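Destora Cleaning Sets: Your Questions

Quick answers to what people email us most. Shipping stuff is at the bottom.
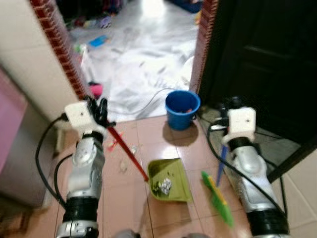 Do I need the long broom AND the hand brush?
For hallways, yes. Long broom gets it all into one pile, hand brush gets the pile into the pan. Tight spots and door thresholds, just the hand brush.

Dust keeps leaving a line in front of the pan. Help?
Everybody gets the line. Pull the pan back an inch, brush again, repeat. Two or three goes. Whatever's left, damp paper towel.

Is it OK on glossy tile?
Yes. Soft bristles on the Ivon, a bit stiffer on the Erdem. Neither one scratches glazed tile in our tests (we did 3,000 strokes on a sample floor, very boring afternoon). Shake out grit first though.

What about grout lines?
Sweep along them, then across. Fine dust sits down in there, the hand brush at a low angle gets most of it.

Foil, candy wrappers, bits of plastic?
Pick up the big pieces by hand or sweep them first. Light stuff flies around if you brush fast. Short slow strokes.

Can I leave a bucket in the hall while I sweep?
Sure, but move it before the last pass. There's always dirt behind it. Same goes for cords on the floor, lift them, don't sweep over them.

How do I wash the brushes?
Warm water, drop of dish soap, rinse, hang up bristles down. Don't stand them on the bristles, they bend and stay bent. Not dishwasher safe!! We get this one alot.

How long do they last?
Depends on the floor. Daily use, most people swap the hand brush after 24 months. Handles last longer.

Can I pick my colors?
Not right now. Sets ship in whatever mix is in stock. 1,620 sets went out last season so the bins are pretty random at this point.

Do you sell just the dustpan?
Yes, look under Presance parts. Packs of 6 too, for schools and offices.

Shipping?
Orders in before noon go out same day. Handles come in a seperate tube, so you may get two boxes.

Returns?
Unused, original box, email first please.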